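A Morning at the Karam Knitting Mill Open Day

Aug 17, 2023

I have wanted to get inside the Karam mill ever since we moved to Kemville, and last Saturday's rain date finally came good. Scratch that, it never rained at all! They open the doors twice a year, once in April and once in summer, and I had managed to miss the April one by oversleeping.

Tickets were free but you had to sign up, and they let in 28 people per tour. I was in the second group, led by Svatopluk Tichý, who has worked on the knitting floor for most of his life and talks faster than the machines run. We got foam earplugs and a paper map, and off we went up the back stairs.

The yarn store comes first. It smells wonderful, a bit like a barn and a bit like clean laundry, with cones stacked on racks right up to the windows. Svatopluk let us squeeze them and guess which were lambswool and which were cotton (I got most of them wrong). The undyed wool goes across the river to Setlow for dyeing and comes back a few weeks later, and he had strong feelings about one batch of green that came back the wrong shade. It is still on the shelf. He wants somebody to buy it.

Then the knitting floor, and oh my, the noise. The oldest circular machine still in use carries 600 needles, and when it gets going the fabric comes down out of the middle in one long tube, like a sock for a giant. I could have stood there all day. They were running a plain rib for sweater cuffs, and a woman at the next machine was fixing a dropped stitch with a hook so small I couldn't see it in her hand.

Upstairs is finishing, where everything gets washed, pressed and checked. Dark knits are the hardest to inspect, we were told, and the checkers pull them over a lit table to find the thin spots. I asked Shiyu Ding, who runs the sample room, how to tell a good rib from a cheap one. She had me stretch a piece sideways and let go. The good one snapped right back. The cheap one sort of thought about it. I have since done this to every sweater in my closet, with sad results.

The sample room was my favorite part. They keep a swatch of every pattern the mill has made, 3446 of them, in long flat drawers with handwritten cards. The Flasturska pattern, a tiny zigzag in cream and rust, is the one the whole town seems to own as a scarf. My neighbor has two.

We finished with coffee and plum cake in the old canteen, and I spent $58 in the remnant shop on charcoal rib and some of that green. Wear flat shoes, and go early if you want cake.

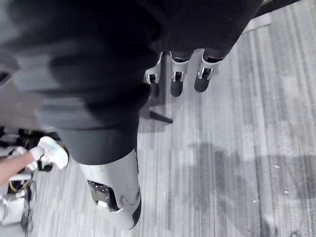 Dark ribbed knit, hanging in heavy folds.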